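How a Robot Gets Its Examples
17/11/2021 – by Nazma Mondal

A learning robot does not start with a list of rules. It starts with examples. One example is a recording of one job, from start to finish. The job in this article uses two robot arms, a plastic bag and a tray of fruit.

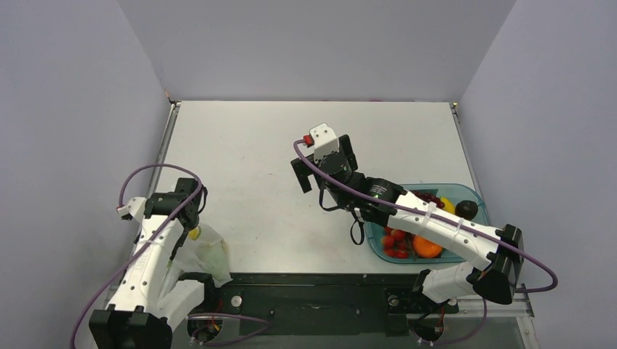 HOW IT WORKS

During a recording, the computer saves two kinds of data. The first is the position of every joint in both arms. The second is video. Both are stored with the time, so that each video picture can be matched to the joint positions at that moment.

A bag is harder to handle than a box. It has no fixed shape, and it folds differently each time it is moved. One gripper can hold the mouth of the bag open while the other reaches inside.

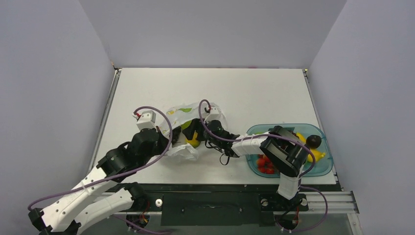
Why one example is too few

A robot trained on a single recording would learn one bag shape and one place for each fruit. Move the plum, and the robot may miss it. For this reason the team at Rellisance changes the fruit and the way the bag lies between recordings. One recording lasts up to 30 seconds.

In September the team made 157 recordings. Ettore Grasso checked them and kept 154. The other three had missing video.

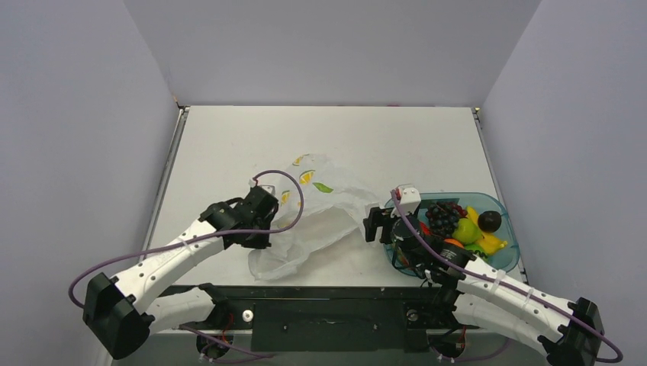
The saved recordings then go to a program called Vongate. It looks at a video picture and predicts how the joints should move next. Its answer is compared with the recording – the difference is called the error. The program is adjusted and tries again, many times, until the error is small.

Related articles
What Is a Joint?
How Grippers Hold Soft Things
Training and Testing: Two Different Jobs

Contact | © Rellisance | Back to top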